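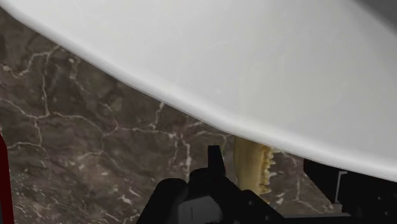

Ginevra Lo Presti maintains that a machine which cannot put food into a bowl and take it out again has no business being discussed as a kitchen machine, whatever it can do with boxes. Her remark was made at the close of the morning review and is entered at her request. The undersigned agrees with the first half of it.

Viltitz workshop, kitchen chores line
July 16, 2018
Entry by Annelies Wuyts

Purpose of the session. To establish whether the Isari planner is ready to be moved from the simulated kitchen to the bench, for the chore listed in the work plan as "small soft food, to and from a bowl." The bench arm is reserved for us from the start of next month. Gerrit Jacobs needs a yes or a no before he orders washable covers for the fingers.

Setup. Simulated kitchen, brown marble wall, white basin, black two-finger gripper. The food piece is the pale yellow one with the crimped edge. The older notes call it a dumpling and the newer ones call it pasta; for the record it is the same model, and the file name will be settled by Gerrit. Contact settings were left as they were in April. Finger closing force was limited to the value agreed with De Smet for soft goods.

Results. The batch was 114 trials. A trial was counted as passed when the piece finished inside the basin and the gripper had withdrawn without touching the rim. By that rule 40 passed. Trials in which the piece went in but the rim was touched were counted as failed. Dirk Van Loon considers this too strict and points out that a person serving dinner touches the bowl constantly. The rule stands for this batch. It may be loosened in the next one, provided that both counts are reported.

Observations on the failures.

The approach from below the lip is the weak point. The planner looks for the shortest path and is content to bring the fingers up close under the rim, where there is very little space between the white surface and the wall. A person would lift the hand over the edge first and think nothing of it. The render kept at the head of this entry is of that region, with the piece and one fingertip both near the underside of the lip. I would ask colleagues to look at the low viewpoint before they comment on the path, as the overhead view gives a much kinder impression of the clearance.

The crimped edge is a second difficulty. The simulator treats the folds as rigid, so a finger that meets them gets either a firm hold or none. Real dough would give. We therefore do not know whether the failures of this kind are failures of the planner or of the model, and I have marked them as undecided in the log. Ivana Ojeda has asked for a deformable version. Computing time goes up considerably with it, and the machine we share with the Etmont project is already busy at night.

Third, the planner does not give up. When a path is blocked it tries again from almost the same position. The retry limit is presently 600 steps, and several trials used all of it to no purpose. I have lowered it in my own copy — not in the shared one — and will report on the effect.

Discussion. Dirk asked for a plain statement on whether the chore can be done by machine yet. My statement is as follows. Large, firm objects on an open counter: yes, with supervision. Soft pieces into an open, shallow dish: probably, and the bench would tell us soon enough. Soft pieces around a deep curved rim with a wall behind it: no. A kitchen contains a great deal of the last kind. Sinks, stockpots and mixing bowls pushed to the back of the counter all belong to it.

Ivana does not share this view entirely. In her opinion the chore is well within reach if the work area is arranged for the machine, and shop kitchens already arrange their counters for the cook. She would move the basin forward from the wall and repeat the batch without changing anything else. It is a fair test and costs us one night. Ginevra replied that her own kitchen is not going to be rearranged for anybody.

Decision. Not ready for the bench with the basin in its present position. Gerrit may order the covers all the same; they will be needed for the firm objects.

Actions.
Ivana: repeat the batch with the basin moved forward. Same piece, same force limit.
Annelies: add a penalty for travel beneath the lip, and document the change in the shared copy once it has been reviewed.
Dirk: write down the looser passing rule so that it can be applied to both batches.
Gerrit: settle the name of the food model and correct the older notes.

Added after lunch. First runs with the penalty in place send the arm on a very wide path around the basin, and it approaches from above as intended. It is slow. The weight is evidently too high and I have halved it for tonight's run. Log to be left in the usual folder under Isari.

A.W.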